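Nelletti Flat-Pack Wardrobe: Set-Up Guide
Section 8: Fitting the side panels and back
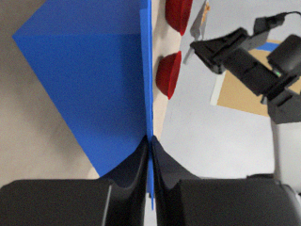 8.1 Before you start

Clear a floor space at least as long as the tallest panel. Lay a blanket or flattened carton over hard flooring. The wardrobe is built lying on its back edge and raised at the end of this section, so check the ceiling height now.

You will need:
- the base assembled in Section 7
- left and right side panels
- hardware bag C (14 cam bolts, 14 cam locks)
- cross-head screwdriver
- rubber mallet

CAUTION: Do not use a power driver on the cam bolts. Overtightening strips the pilot holes, and stripped panels are not covered by the Barreto warranty.

8.2 Side panels

1. Find the letter stamped on the short edge of each panel. L goes on the left as you face the finished wardrobe.
2. Screw the cam bolts into the inner face by hand, then turn with the screwdriver until the shoulder sits flush.
3. Stand the left panel on its long edge against the base. Line up the dowels before pushing.
4. Tap the panel home with the mallet, using a scrap of carton to protect the finish.
5. Insert the cam locks with the arrow pointing toward the bolt. Turn clockwise half a turn.
6. Repeat for the right panel.

Note: If a cam lock spins freely, the bolt is not far enough in. Take the panel off and give the bolt one more turn.

8.3 Top and back

1. Fit the top between the side panels with the grooved edge facing the back.
2. Slide the back sheet into the groove from the foot end. It should move without force. If it binds halfway, the sides are not parallel.
3. Measure both diagonals. They must match within 2 mm. Push on the longer diagonal until they do.
4. Nail the back sheet to the base, starting at the corners.

8.4 Raising the wardrobe

WARNING: This step takes 2 people. Keep children out of the room.

1. Lift from the top end, one person on each side.
2. Walk it upright slowly. Do not drag the base.
3. Check with a level and adjust the feet.
4. Fix the wall strap to a stud. Wall fixings are not supplied.

Doors are covered in Section 9. Leave the wardrobe empty until they are hung.

Guide revised 19/09/2026 by Mylene Gatchalian, Barreto Home Assembly, Cesville

6 comments | 31 shares

We use cookies to remember your settings. Accept | Manage

Related guides
Section 7: Building the base
Section 9: Hanging and adjusting the doors
Funby bunk bed: replacing a slat
Ordering spare cam locks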